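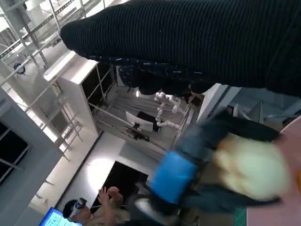 Voltano asked by email before the meeting whether the failed grasps should stay in the set or be thrown out before training. Their own preference was to keep them, labeled, as long as the operator recovered and finished the task in the same take. The group agreed with this. Takes that end without a recovery go to a separate folder and are not sent.

Skatelham Project, Data Collection Meeting
Minutes, October

Minutes of the last meeting
Accepted with one change. The soft objects task was listed as finished. It should read "paused."

Progress since last meeting
155 takes were accepted. The soft objects task is still behind the handover task. Most of the rejected takes had the same problem: the operator started moving before recording was on, so the approach is missing. Operators are asked to wait for the tone. The tone will be made louder.

Wrist view
The reviewers at Seo report heavy blur in the wrist view during fast turns. They can label the grasp itself but often not the second before it. It was suggested that operators slow down for the whole take. Others felt this would teach the model to be slow everywhere. Decision: normal speed for the reach, slower for the last part before contact. To be tried on one task first and looked at again next time.

Sleeves also came up. Loose clothing close to the wrist camera hides a good part of the workspace. Anyone standing next to the arm should push their sleeves up or stand farther back. This goes on the sheet by the door.

Handover task
Takes with a bare hand and with a gloved hand will be kept under separate labels. Black knit gloves are fine. Reviewers find the fingers easy to follow as long as they are spread. The person receiving should hold still until the fingertips of the gripper stop moving, then take the object. Takes where the person reaches early are kept but marked "early."

There was a question about the cardboard on the floor. It stays down for now. Moving it halfway through a task would change the background between takes, and Seo would have to note that in the labels.
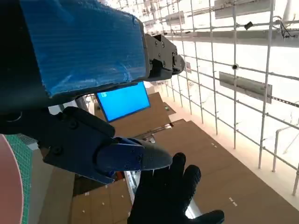 Labels and file names
Mastness, the new labeling tool, now opens both wrist views side by side. It still drops the last note if the window is closed too quickly. Save first, then close. File names stay as they are until the current batch is sent.

Actions
1. Make the start tone louder.
2. Add the sleeve rule to the sheet by the door.
3. Send 16 handover takes to Seo as a label check, including some marked "early."
4. Reply to Voltano on failed grasps.

Next meeting
Same room, 2 p.m. The soft objects task will be first on the agenda.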